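Friday, late

Back from Kiltedier at ten past nine, starving, ate toast standing up. Writing this now or it won't get written. Feet are wrecked. Left boot is letting in at the toe again, same place as last August, and I swore I'd replace them before the autumn and then didn't.

So. The path. We got as far as the second stile and no further. The map says right of way straight across to the old pump house and the ground says bog. Six of us stood there arguing with a fence post. In the end went round by the Halvorsen side, which adds a mile and a bit, and the farmer there had put up new wire but left a gap, decent of him. Must write and thank him. Must also write to the council AGAIN about the fingerpost because it still points into a hedge.

Found the milestone though! Properly found it. It was under brambles on the north bank where the old lane bends, exactly where the 1880s sheet has it, lying on its face. Took an hour to clear enough to see the top edge. Letters very worn – an S, then possibly a U, so I'm calling it Surkach until someone tells me otherwise. Didn't try to turn it over. Want somebody with proper straps and a back younger than mine.

Scratched to bits. Gloves in the car, of course.

Home to a letter from the records office. They have a tithe apportionment for the parish and will copy it for a fee, which I grumbled about and then paid. Account stands at 3,127 pounds before that and the printing is going to eat 900 of it, more if we have the fold-out map in colour. I want the colour. Without it the green lanes and the field boundries all look like the same spider crawled over the page. Cosen quoted for both and the difference isn't that bad when you spread it over the whole run. Will sleep on it. Will then choose the colour. 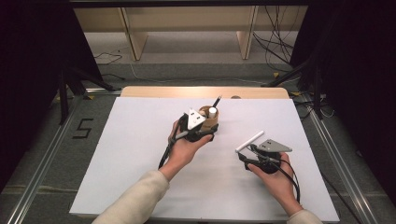 Chapter four is the trouble. Too long, too many gates. Read it out loud in the kitchen last night and got bored myself, and I wrote it. Going to cut the whole bit on gate furniture and put it at the back for the three people who care about latches (I am one of them). The walk itself should start at the church, not the car park. Everybody starts from the car park and the church is lovely and it's only up the steps.

Also the distances. Have measured the Kiltedier loop twice now and got two different answers. First time with the wheel, second time off the map with a bit of string. The wheel sulks on wet grass, skids and doesn't count. String is probably nearer. Go round again on a dry day, if there is ever one, and settle it.

Rain all week. River was up to the lower arch when we drove over, brown and fast, a whole branch going under with leaves still on. If it comes over the meadow then walk two is off till spring and I'll need to put a warning in, which means shifting everything on page 6 down again. Hate page 6. It's been redone more than any other and it still looks like a bus timetable.

Things to do before the weekend goes:
boots, waxed at least, if not replaced
thank you note, Halvorsen farm
council, fingerpost, be polite this time
photograph the milestone in low sun, early morning, letters should show up better raked from the side
ring Cosen re paper, the cream one not the shiny
find the other glove

Forgot to say – saw a barn owl. Coming back along the lane at dusk, low over the rushes, up onto a post, looked straight at us and away again over the wall. Whole lot of us stopped dead with our mouths open. First one I've seen on that side of the valley in years. Should it go in the book? If I put it in, people will turn up expecting one and write me cross letters. Might say "owls are sometimes seen" and leave it there.

Kettle's gone. Hot water bottle, then bed. Socks are on the radiator and the whole hall smells of ditch. If it's dry at seven I'll go straight back up for the stone with the good camera and a bucket to clean the worst of the moss, soft brush only, no scraping. If it's wet I'm staying in and finishing the latches.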